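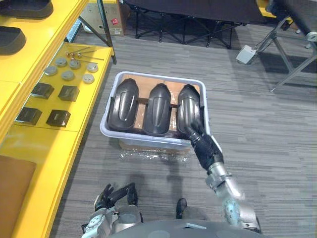
로봇 오른팔 그리퍼가 통 안 오른쪽 끝 부품에 닿아 있다.

작업실 정리 요령: 통에 부품 담기, 로봇 논문에서 건질 것과 버릴 것

2018년 1월 18일

Drolix라는 연구 과제의 보고서를 독자 한 분이 보내 주셨다. 사람의 시연을 기록해 두 팔 로봇에게 부품 담기를 가르쳤다는 내용이다. 저자는 헨리케 슈트로벨과 디르크 아커만. 시연 2,447회로 학습시키고 600회를 시험해 387회 성공했다고 한다. 계산해 보면 64.5%다. 초록에는 "안정적인 수납"이라고 적혀 있는데, 우리 집 차고에서 세 번에 한 번꼴로 부품을 떨어뜨리면 안정적이라는 말은 못 듣는다.

그래도 읽고 나서 몇 가지는 따라 해 봤다.

1. 길쭉한 부품은 눕히지 말고 세워서 한 줄로 넣는다. 위에서 바로 집을 수 있고 몇 개 남았는지도 금방 보인다. 광택 있는 면끼리 긁히는 게 싫으면 사이에 골판지를 끼운다.

2. 통 바닥에는 골판지를 깐다. 보고서는 골판지를 깔면 미끄러짐이 준다고 주장하지만 깔지 않은 조건과 비교한 표가 없다. 나는 긁힘 방지용으로만 믿는다.

3. 마지막 한 개는 억지로 밀어 넣지 않는다. 실패 사례 대부분이 이 단계에서 나왔다고 부록에 적혀 있다. 본문에는 왜 없는지 모르겠다. 손으로 할 때도 먼저 넣은 것을 한쪽으로 살짝 기울여 틈을 만들면 쉽다.

4. 선반은 모양별로 칸을 나눈다. 나사산이 있는 봉은 나란히 눕히고, 둥근 캡은 줄을 맞춰 놓고, 네모난 블록은 따로 둔다. 로봇이 없어도 쓸모 있는 습관이다.

5. 통에 상자를 채울 때는 네 귀퉁이에 하나씩 놓는다. 글자가 있는 면을 위로 두면 나중에 뒤질 일이 줄어든다. 큰 패드처럼 상자와 모양이 다른 물건은 선반에 따로 올려 둔다.

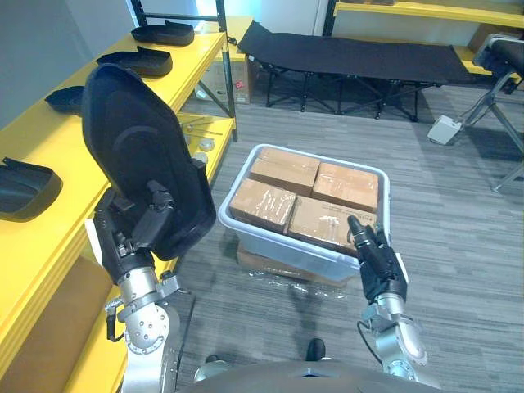 6. 남의 성공률은 조건부터 확인한다. 보고서의 시험은 모두 같은 방, 같은 통에서 했다. 통 위치를 바꾼 시험은 "향후 과제"로 넘겼다. 라이너 틸레가 반론 글에서 이 점을 짚었고 나도 같은 생각이다. 시연 횟수를 407회로 줄여도 결과가 비슷했다는 각주가 있던데, 그렇다면 나머지 시연은 무엇을 가르친 걸까.

7. 비닐 포장은 꺼내자마자 치운다. 바닥에 두면 밟고 미끄러진다.

4월에 후속 보고서가 나온다고 한다. 통을 옮겨 놓고 시험한 표가 실리면 2번과 3번을 고쳐 쓰겠다.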